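Ostenix begins two-finger gripper comparison at Plelo workshop
15 Aug 2021

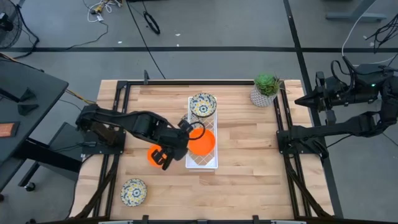
Two grippers, one set of crockery

Ostenix has started a comparison of two-fingered grippers at its Plelo workshop. The trial covers the company's present model and a new design supplied by Burkitz, each fitted in turn to the same table-mounted arms.

The task is the loading of bowls and patterned plates into a white wire basket. Each gripper will make 120 attempts with every item. Dropped pieces, missed grasps and contact with the basket rim will be recorded separately.

The arm controllers and camera settings will remain unchanged throughout. Results will be passed to the Đặng project, which will decide on the gripper to be used in its next phase of work.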